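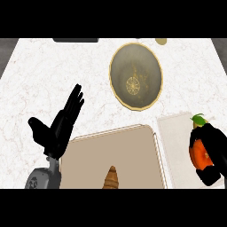 Our robotics club meets in the kitchen classroom this spring, and I've picked up a pile of little tricks for getting a simulated kitchen to behave before the students lose patience with it. The biggest one is to start with a tiny menu. The kids working on the breakfast task wanted toast, eggs, jam, the whole brunch! I talked them down to a croissant on a tan tray, one orange fruit with its leaf still on, and a bowl with a gold rim to put the fruit in. Two arms, one counter, done. You can always add the jam in March of next year.

Clear the middle of the counter first. Same rule I use at home when I'm rolling out pie dough – push everything you aren't using to the far edge and leave yourself a landing spot. The team that calls itself Hanent skipped this and spent a whole meeting bumping a teapot.

Name your things properly. If the file says "bowl2_new_final" you will hate yourself by the next session. We use plain names, all lowercase, and we tape the list to the inside of a cabinet door (painter's tape, it comes off clean). I do this with my spice jars too now.

Let them do it by hand before they do it on the computer. I bring in a real tray and a bag of clementines, and one student gives directions while the other one moves only when told. "Lower. Lower. No, open your fingers first!" It gets loud. Efa Gethin, who helps me on club days, makes them wear oven mitts for the second round, and their instructions get so much better after that.

Save the run before you change anything. Azar, the team with the most patience, has 126 saved attempts, and when something breaks they just go back one. Sumatell had 2 when their grip settings got scrambled and they had to start over, poor things. Number them and write one line about what you changed. A cheap notebook is fine.

Change one setting at a time. It's like fixing a muffin recipe: if you swap the flour and turn down the oven you'll never know which one did it. Speed first, then how wide the hand opens, then where it stops above the bowl.

Set a kitchen timer for turns at the keyboard. Eight minutes works for us. Five was too short and anything longer and the others wander off to look in the fridge.

Snacks go on the back table, away from the laptops. Croissants are a terrible choice for this, by the way, the flakes get into everything. If it does happen, turn the laptop over and tap it gently, then use a clean dry pastry brush between the keys. I keep one in the club box just for that, with PRIRKSKA written on the handle in marker so it doesn't end up back in the baking drawer.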